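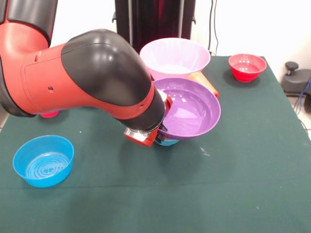 Page 12

WORKSHOP TIPS: BOWLS, CUPS AND A CLOTH-COVERED TABLE
Munard Student Robotics Club, Kitchen Tasks Project

The following recommendations are issued to all teams preparing for the tableware round of the Reinholz competition. They were compiled by Yasaman Rostami and Yavuz Aksoy from the bench notes of last term's members.

Choosing the tableware. Plastic bowls in strong, differing colors are preferred. A purple bowl is easy to tell apart from a blue one on a green cloth, and teams may then refer to each piece by color in their notes. Very pale or translucent pieces should be introduced once the others can be handled reliably.

Gripping the rim. The fingers should meet the near rim of a wide bowl squarely. Some tilt is to be expected when a bowl is held from one side only. Teams should lift slowly and keep the first lift to 50 millimeters.

Nested pieces. Bowls of similar size tend to stick together. A quarter turn by hand before the run will usually free them - a dusting of flour will not, and it soils the cloth.

Care of the cloth. Felt collects lint and crumbs. It should be brushed in one direction before each session and pressed under a damp towel when creases begin to show. Detergent should be used sparingly.

Washing up. All pieces are to be washed in warm water, dried fully and returned to the Culumix crate by Monday. A greasy rim is a common cause of dropped bowls.

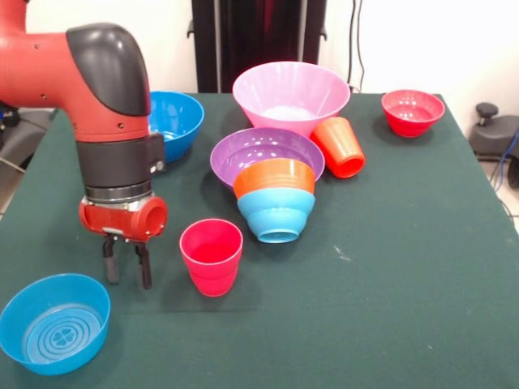
Should the bowls be set out in the same places for every practice run?
Only for the first few runs. After that, the layout should be changed each time, with some pieces upside down or on their sides, so that the team does not come to depend on one arrangement.

Teams requiring replacement cups should apply to Gülizar Tuncer before 4 p.m. on the day of practice. Requests for cloth are handled separately - please see the supply sheet on the workshop door.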